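Home Data Collectors, Part-Time (Bemaldale and nearby)

Eltix is hiring people to fold laundry, badly if necessary, while holding a pair of grippers. You will be paid for this. Your family may have questions.

Apply by the end of July. Late applications go into the pile for the next round, and the pile is patient.

What the work is

We are building a learning system called Gilleo that handles clothes and bedding. It learns by example, so it needs a lot of examples, and they have to come from real bedrooms with real clutter. Our lab has one bed, one very tidy bed, and Gilleo has seen quite enough of it.

You take a gripper in each hand and do ordinary chores with them: flatten a shirt, turn a pant leg right side out, move a heap from one side of the mattress to the other. Each gripper has a camera on it that records what the fingers are doing. One go at a chore is an episode. The collection stands at 3479 episodes, of which 932 are socks. We have asked people to ease up on socks.

Who we're looking for

You don't need a degree, a background in robotics, or strong feelings about the future. You do need to be able to do the same dull thing again without getting creative, and then do it slightly differently when the task sheet says so. Slow, steady hands beat fast ones. If you are the sort of person who refolds towels after a guest has folded them, please try to keep that under control during episodes.

You should live in Bemaldale or within an easy drive of our Chisholm Street office, where you pick up and return the kit. You must be 18 or over, and everyone else in your home has to agree to recording in writing. Cats are exempt from the paperwork but should be shut out of the room.

Hours and pay

Shifts last two hours, and you can work up to six a week, at any time of day when the room is well lit. Pay is hourly. Botched episodes are paid the same as good ones, so there's no reason to hide them from us. Mark them as botched and carry on. Training is paid too, and takes a morning.

What an episode involves

1. Lay the garment out on the bed. Leave the wrinkles in. Ironing beforehand is a kindness to the wrong party.

2. Start recording and bring the fingers in over the fabric, open, before you touch anything. Pockets and seams make good places to practice your aim.

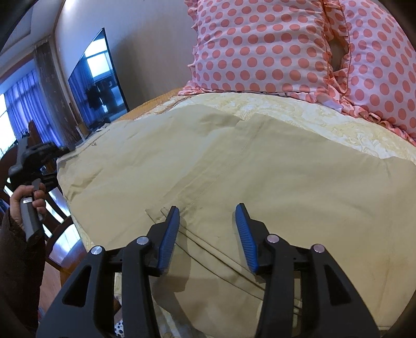
3. Pinch, lift, and do whatever the task sheet asks. If you drop it, pick it up again with the gripper. Using your bare hand ends the episode.

4. Stop recording, mess the garment up again, and go back to the first step. Yes, you undo your own work. Parents of small children tend to adapt quickly.

How to apply

Use the form on the Eltix careers page and choose "Gilleo home collection." Skip the cover letter. Tell us which rooms you could work in, what hours they get decent light, and which chore you dislike least. We reply to everyone, including people who put "ironing," which we don't currently offer.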